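Search products, part numbers... Go

Jerkora 1343 Adjustable Table Leg Set

2020-02-20 | Floltance product desk

The Jerkora 1343 is a set of four steel legs for work tables that have to serve both seated and standing users. Each leg is an outer tube with a sliding inner tube, locked by a cross pin and a clamp screw. The legs are sold without a top and fit any flat, solid top that will hold a wood screw to the depth given below.

Height is set by hand. With the inner tubes fully in, the underside of the top sits 29 inches above the floor. Fully out, it sits at 42 inches. Pin holes are spaced one inch apart over the whole range. The leveling foot on each leg is for uneven floors and should not be used to gain height.

Finish

Powder coat in gray or black. The inner tube is zinc plated and left uncoated so that it slides without scraping. Light scratches on the plating from the clamp screw are normal and do not affect the lock.

Fitting the legs

Each leg ends in a square plate with four screw holes. Set the plates 2 inches in from the edges of the top, with the clamp screws facing outward. Drill pilot holes first. The supplied screws are one inch long. Tops thinner than one and a quarter inches need shorter screws, which are not in the box.

For tops longer than five feet, add the Flinach cross rail. It bolts to the outer tubes and takes up most of the side-to-side movement at standing height. Fit the rail before the table is turned upright. The bolts should be finger tight until all four legs are at the same pin hole, then tightened with the hex key.

Changing the height takes two people on a loaded table. Clear the top, loosen all four clamp screws, and move one end at a time by no more than two holes. Push each pin through until the spring clip closes on the far side. 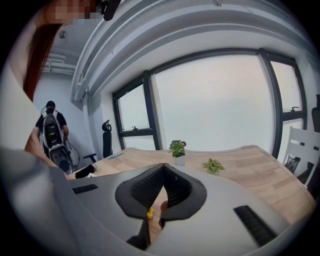

Care

Wipe the tubes with a damp cloth and dry them. Do not oil the inner tube. Oil holds grit and the clamp screw will slip on it. Check the plate screws after the first month of use and once a year after that.

In the box

Four legs, four pins with clips, sixteen wood screws, four leveling feet, one hex key. The cross rail, casters and the Mushi clip-on cable tray are ordered separately. Casters replace the leveling feet and add three inches to the height at every setting.

Changes to this version

Legs shipped from June onward have the longer pin. Older pins still fit but leave less room for the clip. The two kinds should not be mixed on the same table.

Comments (4)

Does the cross rail fit legs bought before the pin change? Mine have the short pins.

Reply from Floltance: Yes. The outer tube is the same on both versions.

We have three of these tables at standing height with the rail and they are steady enough for sorting and packing. Without the rail there was a noticeable sway when leaning on one end. The hex key is too short to get much force on the rail bolts, so use your own.

Please print the hole numbers on the tube. I marked mine with paint pen after getting one leg wrong twice.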